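Talk notes: Why your tap water tastes of something
Lostcombe village hall, evening series
24 Sep 2024

Slide 1. Opening

Wait for the chairs to stop scraping. Thank them for coming out to hear a grown adult talk about water for 40 minutes.

Start with the Rostholm story. Town changes its supply from river to borehole one January. Same pipes, same taps, water passes every test going. By the end of the month the council has had 900 complaints, most of them about tea. Read out the one that says "it tastes like a wet coin". Pause. They'll laugh, or they'll live in Rostholm.

Point to make: pure water tastes of very little, and most people who try it don't like it. What we call "nice water" is water with the right stuff dissolved in it, and "right" mostly means whatever came out of the tap when you were seven.

Slide 2. What's in the glass

Calcium and magnesium make it hard. Hard water furs up the kettle and leaves that film on tea which people from soft water areas regard as a crime. Soft water makes a brighter cup and rinses shampoo off at some point before lunch.

Then chlorine. It's there to keep the water safe on its way to you, and I'd like everybody to feel grateful for it before they start moaning. Quick show of hands: who can smell it when they run a bath? Don't comment on the hands.

Bottled water next. Go gently, half the front row will be holding one.
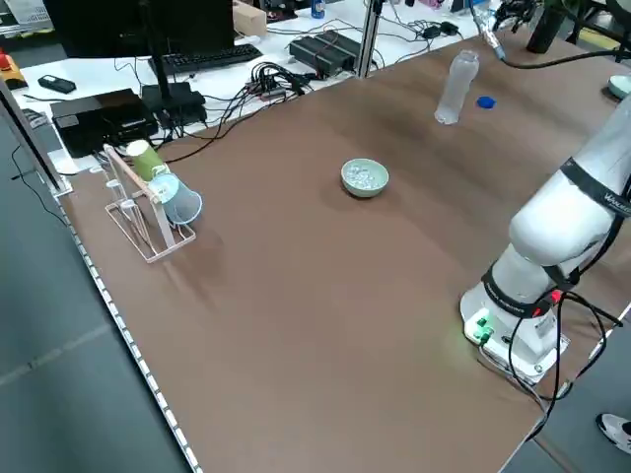 Why does water taste different after standing overnight?
Some of the chlorine drifts off, the water warms to the temperature of the room, and it takes in a little carbon dioxide from the air, which makes it very slightly more acidic. A lid slows all of this down.

Slide 3. The tasting

Three jugs, marked A, B and C. Lostcombe tap, chilled. Lostcombe tap, room temperature. Bottled, from the Jondis shop, at a price I shall announce afterwards for effect.

Remind them to sip, breathe out through the nose, and write something down before looking at their neighbour's card. Someone will write "watery". Let them have it.

The chilled tap usually does well. Cold numbs the tongue and hides nearly everything, as any pub selling bad lager worked out long ago. Don't sneer at those who pick the bottled one – my own mother did, twice.

If time is short, skip the scoring and go straight to the price.

Slide 4. Pipes and blame

The water company looks after it as far as the edge of your property. After that it's your plumbing, and your plumbing may be older than you. A metallic taste first thing in the morning is often water that has sat in the pipe all night. Run the tap until it comes cold, and give the first lot to the plants.

If the house is old enough to have lead pipes, ask the company for a test. Say this slowly and with no jokes in it.

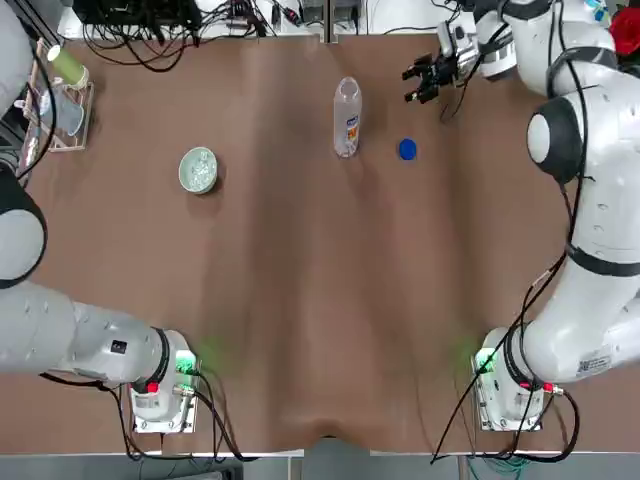
Slide 5. Filters, jugs and other purchases

Jug filters take out chlorine and some hardness. They work well if you change the cartridge. Ask who has changed theirs since January, then look at the ceiling for a bit.

Mention the Szűcs spring leaflet, which claims the water is 2,000 years old. Possibly so. It still has a best before date on the bottle.

Two things to hand out at the end: the hardness map and the number to ring about lead. Questions until the hall wants its keys back.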